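Stestach seed oil trial, progress report for October
Submitted to Lenamden by the Plorkville pressing site

Pressing of the Ocampo seed lots continued. Input for the month was 878 kg, of which 817 kg passed cleaning. Filtered oil came to nearly 300 liters. Acid value stayed within the agreed limit in all but 2 batches, both held for retest. Press head temperature is now logged hourly. Filter cloth spending is under budget. 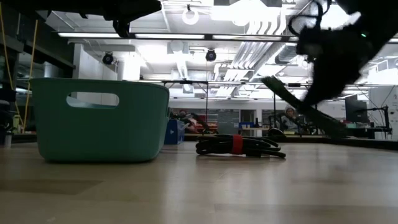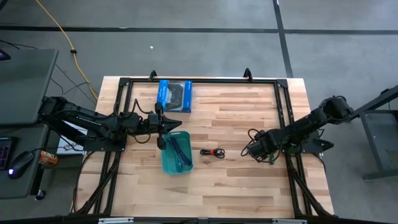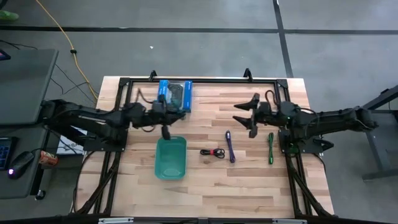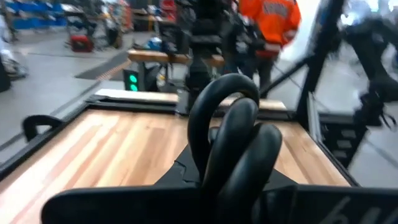 Will the held batches be blended into the main stock?
Only if the retest is within limit. Otherwise they go to soap grade.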